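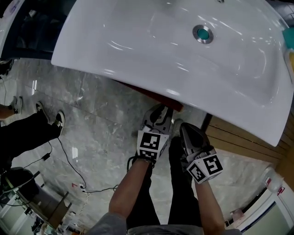
Night before the council vote

Home by 9:30. Feet sore. We stood outside the Dikside town hall from four o'clock until the doors opened, and I'd say it went fine. Adi Hutapea counted 122 people on the steps. The police liaison had us down for fewer, but he left before the bus from Ollel came in.

The demand is the same as it was in December. Keep the Sembiring tenants in their homes until the lease question has been heard by a judge. The owners, Flerkilik, want the buildings empty first and the hearing after. I read our statement, which Poppy Tindall had cut down to one page, and I still ran over my time. The microphone hummed through the whole second half. I need to ask for the other one.

Five speakers signed up for public comment and all five got in. Two were tenants. The older one spoke about her rent receipts, which she has kept since she moved in, and had brought along in a shoe box. The clerk wouldn't take the box as an exhibit, so she read out the first few dates. One council member was on his phone during this. I wrote down his name.

The chair then said the item would be heard in closed session. There was shouting at that, some of it from our side, and I went down the aisle and asked people to sit. A few were annoyed with me. I think it was right to do, because we need to be in the room tomorrow and they had already threatened to clear it.

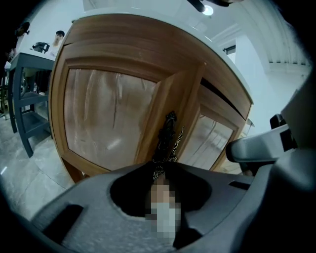 Poppy Tindall thinks I was wrong to hush anyone, and told me so on the walk to the bus. A closed session on evictions is exactly what people ought to shout at, she said, and if they clear the room then the paper has to report that they cleared it.

I said I'd think it over. I have, and I don't agree, but I'll leave it to the meeting to decide.

For tomorrow: 14 more signs, tape, the petition sheets from Adi's car, water. Call the lawyer before eight and ask if a closed vote can be challenged. Bring the warmer coat.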